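Our packing room is getting a sorting arm and I'm nervous about my crew

Posted on a Tuesday by gluepot_and_twine

Hello all, hoping someone has been through this. I look after the packing bench at Mellska, a small maker of children's wooden puzzles and block sets. We sent out 1,782 sets last November, every one sorted by hand. Now the owners have signed up with Totum for a robot arm to group the blocks before they're boxed. My crew is lovely and most of them have been on that bench for years. They've been told no jobs are going, but what does the day look like afterwards? And how do I bring them along without it feeling like a done deal?

benchside_bev

Oh, I do feel for you! We went through this at Gindow two years ago, and I won't pretend the first month was pleasant. Half the crew wouldn't look at the thing. What helped was letting them decide how the pieces ought to be grouped. My people had strong views about colour and shape that the installer had never thought to ask about, and once they were being asked, the mood in the room changed quite a bit.

We set aside a maple board as a practice area, and anyone could come over with a cup of tea and talk through the groupings. Blue beside yellow, green in with red, stars and cylinders together, that sort of thing.

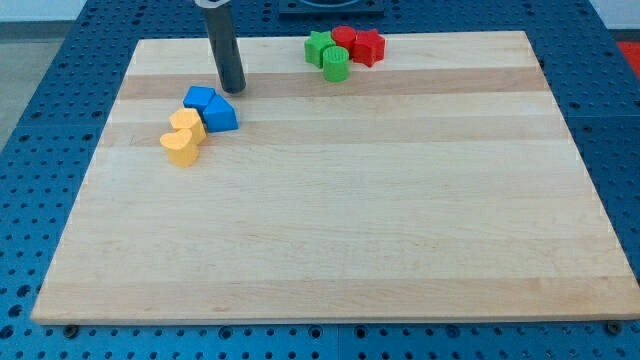
What changed for us, day to day

The sorting itself mostly left our hands, and I'll admit some of us missed it. There's a rhythm to it, and you can have a good natter while you're at it. The work now is more checking and fixing, and it's lonelier if you let it be, so we moved two stools together and kept morning tea at the same time. Wrists are much better. Eyes get tired, so swap people over more often than you'd think – ours change at every break.

Please ask about pay as well, before it starts. Minding the arm is a new skill and it should be on paper as one. Ours wasn't at first and it soured things for a while.

dvorak_nights

We have one at Dvorak. It's fine. Noisy. Get them to show everybody the stop button, not just the supervisor, and do a trial of 300 pieces before you promise the owners anything.

gluepot_and_twine

Thank you both, this is such a help. I'm going to ask for the practice board and bring up the pay at our next meeting. Stools are a good thought too, ours are at opposite ends of the room at the moment.

Last updated: November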